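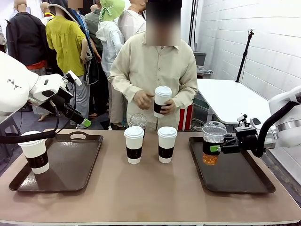

Guides > Film and TV > Watching a long series in order

How to plan a film series marathon at home

By the Trostier Film Circle, May

Our circle in Farnport watches one complete film series every spring. The first year we began without a plan and we stopped in the middle of the fourth film, at two in the morning. Since then I make a plan on paper, and I explain it in this page.

Step 1. Decide the order

Most series can be watched in two ways: by the year of release, or by the year in which the story happens. If even one person in the room is new to the series, I advise the release order. A film made later often supposes that you know the secret of the first one, and the surprise is lost if you begin with the prequel.

Write the order down and send it to everybody before the day. It is better to have the discussion by message than in front of the television.

Step 2. Add up the minutes

Look at the running time of each film and make the sum. Our last series had seven films and came to 843 minutes, a little more than 14 hours. This is too much for one day. We cut it in two parts, four films on Saturday and three films the week after.

Please check which version you own. The extended version of one film on our list was 86 minutes longer than the one from the cinema, and I discovered it only when I put the disc in.

Step 3. Put the pauses in the plan
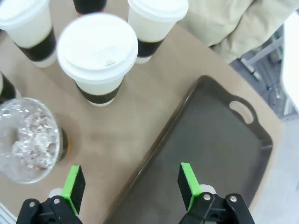 Step 4. Prepare the discs or files

Test every film the evening before. Play the first 5 minutes and also a piece near the end, where old discs from the library in Bamport are often scratched. Choose the subtitles at the same time. If you stream, look at whether the whole series is on the same service, and whether one title leaves it before your date.

Step 5. Arrange the sound

Films from different decades have very different volume. I note the good level for each title on a small card next to the remote control. For the older films I put the dialogue setting on, if the player has one.

Step 6. Keep a short record

After each film, every person gives a mark and writes one sentence before we talk. Collect the papers immediately. We read them aloud after the last film, and many people change their opinion about the second one.

If you stop before the end, write the title and the minute. We use the Coman notebook for this, but any notebook is good.

Contact: Trostier Film Circle, Farnport | Copyright Trostier Film Circle | Back to top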